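The arm stopped dead again on Monday, and this time I know why!

If you've been following along, you know I've been fighting with the Felside arm since December. (Felside is the name I gave the whole tidy-up-the-table project, after the street I grew up on. The controller is a Stisside board, and the gripper is a Jinditz. I bought both used, so keep that in mind before you write me about warranties.) The job sounds so easy. Pick up a marker, carry it over to the pen holder, drop it in, go home. My kid could do it at two.

So for weeks it would do the pickup just fine, swing toward the back of the table, and then quit with a joint limit error. Not every time, either! Some nights I'd get 10 good runs in a row and start feeling smug, and then boom, error, arm frozen in the air with a marker in its fingers. I swapped the cable to the wrist. I swapped it back. I re-did the zero position on every joint, which takes forever and made no difference at all.
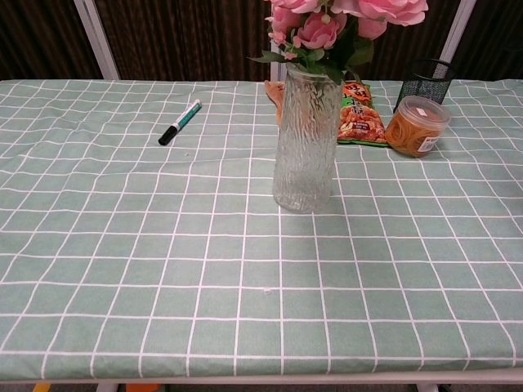
What finally cracked it was reading the log line by line, all 1,954 lines of it, with a very large coffee. Every single failure came right after the planner decided to go around the vase instead of over it. And it only went around when the depth reading on the glass came back full of holes. Clear glass is awful for this stuff. The sensor looks right through it, or catches a shine off the side, and the planner gets a different shape on every run. On a good run it saw something solid and lifted high. On a bad run it saw a skinny little post with flowers floating over it, figured it could sneak by, and twisted the elbow past where the elbow goes.

Here's the part that bugs me, though. The error was the lucky outcome. If the elbow had a little more room, that arm would've gone straight into the glass at full speed, and I usually stand pretty close. I'd been so annoyed at the limit that I had raised it by 8 degrees the week before. Yikes. That's back where it belongs now, and I'm leaving it alone.

For the fix I drew a keep-out box in the planner by hand, a fat one, with plenty of space for the roses too. No more trusting the sensor on that spot. I also cut the top speed in half and moved the stop button to my side of the bench, where I can smack it without reaching under the arm. Should have done that one first!

It's slower now and kind of boring to watch, and I'm fine with that. Next I want to try the Cavalcanti planner, which is supposed to handle missing depth better, but I'm giving the box a full week of runs before I change anything else. If you've got a trick for clear stuff (powder? tape? a sock?) leave me a comment.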